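Search this site Search Go

Sorting It Out: The Planning Software Behind a Cleared Tray

Last updated: February 2022

In the Ludivville laboratory of Sketonis, the day's work begins with a lunch tray. The company's planning group has spent 14 months on software intended to let a pair of robot arms clear one, sending scraps to one place, packaging to another and tableware to the dish rack. The task was selected by Atieno Mabula, who directs the group and who regards it as a fair test of whether a planner can cope with ordinary disorder.

"A plate with a wrapper on it is a problem of sequence," Ms. Mabula said. "The plate cannot be racked until the wrapper has been dealt with, and the planner has to arrive at that by itself."

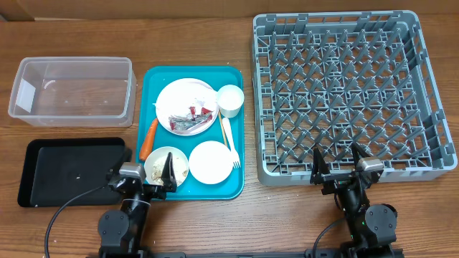

The software, known internally as Paterson, maintains a graph of what rests on what. Each object is assigned a destination and a list of the objects that must be moved before it. When the perception module revises its estimate, only the affected branch of the graph is recomputed. An earlier version rebuilt the entire plan at every update, and the arms would pause, sometimes in mid-reach, while it did so.

Perception remains the less settled half of the program. Rhea Dela Peña, who leads that work, trained the current model on 800 labelled trays. Crumpled packaging has no fixed shape, and transparent containers present their own difficulty, as the depth estimate frequently passes through the wall to the table behind. Her team now treats the rim of a clear bin as the feature to be located and infers the remainder from it.

Loose food is handled differently again. Grains of rice are not tracked as individual objects. The software represents them as a region with an estimated extent, and a carrot lying among them is held as a separate item with its own grasp.

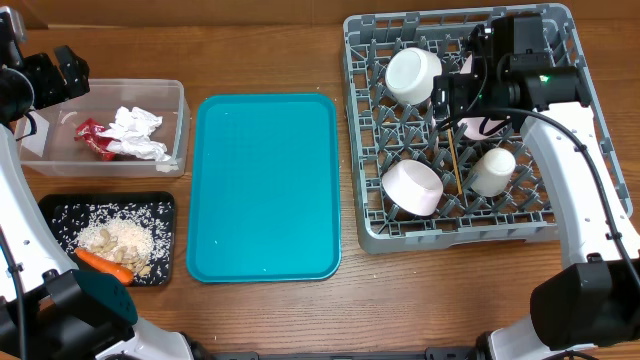

Two Arms, One Schedule

Coordination is the responsibility of Lionel Rolland and Deepika Kulkarni. Paterson runs 2 controllers, one for each arm, beneath a shared scheduler that reserves volumes of space above the table. An arm may enter a volume only when it holds the reservation. The method is conservative, and Mr. Rolland acknowledges that it costs time when both arms have business at the rack.

Ms. Kulkarni's contribution is a replay tool that aligns joint positions, camera images and scheduler decisions on a single timeline. Engineers may halt a run at any point, alter one reservation and observe in simulation what the planner would have chosen instead. The group's colleagues in Braltstead have since adopted it for their own programs.

Placement in the rack is the subject of the next release, planned for September. Bowls lean at whatever angle the pegs allow, and slender items such as chopsticks may stand between them. Vitalii Pylypenko is rewriting the placement routine to accept a range of final poses in place of a single target, with a check on whether the next item will still fit.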